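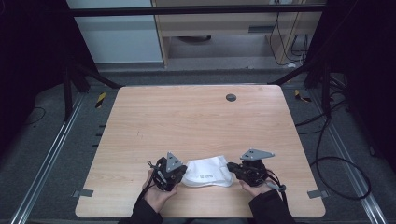 Tharindu Miah wrote in to ask whether you need to know anything at all about robots to enjoy an afternoon like this, and whether it would be okay to just stand at the back and stare.

Yes, stare away! Plenty of people did last time, and a few of them ended up with the grippers in their hands an hour later. I host the Onari open day at Ristbridge, which means I do most of the talking and all of the emailing, so I've put the things I get asked most on one page. Last updated January 29, 2023.

THE DEMO

So what will I see?

Mostly people handling cloth with a pair of black hand-held grippers. We run the folding demo at a table with a plain wooden top and black curtains on both sides, and whoever is working wears black sleeves. You'd think a piece of white cloth would be easy. Please come and find out. It slides, it bunches up, and the corner you wanted goes and hides under the corner you didn't want.

Wait, where's the robot?

I get this one a lot, usually from kids, usually loudly. At the folding table a person is doing the job, with the grippers standing in for fingers. We want lots of recordings of ordinary small chores done that way, so a robot can learn from them later on. There is an arm too, in the next room, and it gets its own slot in the afternoon. It's slower than you're hoping. I love it anyway.

Why cloth and not, I don't know, blocks?

We do blocks. Blocks are fine. A block is the same shape when you put it down as when you picked it up, though, and a shirt has never once done me that favor. Cloth also shows you right away what a gripper can't feel. When I pinch a sheet at home my fingertips tell me if I've got one layer or two. With the grippers I have to look, and I still get it wrong.

Can I try it myself?

You can, and I hope you will. Each turn is 6 minutes (I used to let it run longer and the line got out of hand). You hold one gripper in each hand by the handle and squeeze to close the jaws. Watch the cables at your wrists for the first few moves - after that you'll forget they're there. Kids need to be 8 or older for this part, and a grown-up has to stay with them.

Is it hard on the hands?

A little, if you squeeze like you're juicing a lemon. Everybody does at first. Relax your grip and let the jaws do the holding. If you have sore wrists, tell me when it's your turn and we'll keep it short.

Will I be recorded?

Not unless you say yes. Visitor turns run with the recording switched off. If you'd like yours to be kept, there's a form at the front desk, and you can change your mind by email afterward.

Has anybody ever folded the thing perfectly?

Define perfectly! Nägeli, our folding contest, gives points for flat edges and takes them away for drops. Last April's winning fold looked like something I'd pull out of a suitcase, and the whole room cheered. I came in next to last, and I do this for a living.

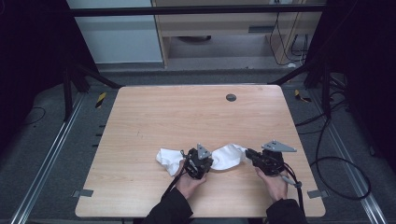 Getting in and getting around

Do I need a ticket?

It's free, but please sign up on the Plindidari page so we know how many chairs to put out. We can take 300 people over the day. If the page says full, get on the waiting list anyway, we always have cancellations.

When does the folding table open?

Doors open at noon and the first turns start half an hour later. The arm demo is at 2. If you hate crowds, come late - the last hour is lovely and I have more time to chat.

Can I bring a stroller or a wheelchair?

Sure. Everything is on one floor. There are cables on the carpet near the demo table, so please keep to the visitor side and let us guide you in when it's your turn.

Can I take pictures?

Of the table and the gear, go right ahead, just no flash. Ask before you photograph other visitors, please.

Can I bring my own laundry?

Someone really did this, with a fitted sheet. We had a great time and got nowhere. Bring one clean thing, small enough for a tabletop, and leave the fitted sheets at home.

I have a question that isn't on the list.

Use the contact form and put "open day" in the subject line. I read all of them, though it can take me a couple of days to write back.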